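About Drestham

Drestham is a laundry finishing and garment handling company. We sort, fold, label and pack clothing for clients that own large numbers of garments and have little room to store them: clinics, residential schools, small hotels and theaters. Washing is done by partner plants. Our work begins when the clothes come out of the dryer and ends when they are on a shelf.

The company was founded by Sulastri Raju and Peadar Ní Bhriain, who had both worked in the finishing department of a hospital laundry. Raju is responsible for process and training. Ní Bhriain is responsible for fixtures, storage layouts and client surveys. Both still take shifts on the folding line in July, when the residential schools send in their full stock.

What we handle

Our standard range covers trousers, scrub sets, shirts, knitwear, towels and flat cloths. We do not accept leather, fur, or any item with a rigid frame. Stage costumes are quoted separately – the seams vary too much for a fixed rate.

Current throughput is 3950 garments per week. Batches are limited to 100 pieces so that a misplaced item can be traced to one batch sheet and one shelf position. Clients who send larger loads receive them back in several batches, each with its own sheet.

How we fold

Trousers are the item we are asked about most. Our method is the lengthwise fold: one leg is laid over the other, the seams are aligned, and the garment is smoothed from the waistband down to the hem. It is left long until the label has been read. The final cross folds depend on the depth of the shelf it is going to, and the shelf code is looked up from the label. Folding to a fixed size first and checking the label second was our original procedure. It produced too many refolds and was dropped.

Soft cloths are stacked beside the garment in progress and are squared up last. Color is not used as a sorting key except at a client's written request, as pale shades are easily confused under artificial light.

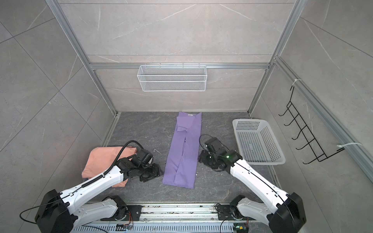 Baskets and hooks are specified by Ní Bhriain after a survey of the client's room. We prefer open mesh or perforated sides for anything that holds fabric, for airflow and so that the contents can be checked without lifting them out. Long, shallow baskets hang from a horizontal bar and take small items such as socks and folded cloths. Deeper baskets stand on the floor within arm's reach of the folding position. Hook racks go on a side wall and are kept for belts, lanyards and hangers. Wet garments are not hung on them.

Where a wall is tiled we avoid drilling. Fittings are attached to a rail or post, and cable ties are acceptable for light racks provided there is one tie near each end. Load limits are written on the survey sheet.

Product lines

Hegarty is our shelf coding system. Each code gives the bay, the level and the permitted fold depth. It can be used with existing shelving.

Rundari is our contract folding service, priced per batch, with collection and return included inside the service area.

Canine is the line for kennels and veterinary practices. It covers blankets, towels and staff tunics, with a separate sorting station and a lint removal pass before folding. These loads are never combined with clinic work.

Training

We run a course in garment handling for client staff. It lasts 2 days and is taught at the client's own site, using the client's own stock. The first day covers sorting and label reading. The second covers folding, stacking and basket loading, and closes with a timed batch. Notes are supplied in print. Groups larger than eight are split.

Surveys and quotations

A survey takes nearly 2 hours for a single room. Please have the shelving cleared to at least one bay, and have a sample of each garment type ready, clean and dry. Quotations are sent in writing and remain valid until the end of the following month. Collection points and batch rates are listed on the Rundari page.

Page last revised 03/12/2020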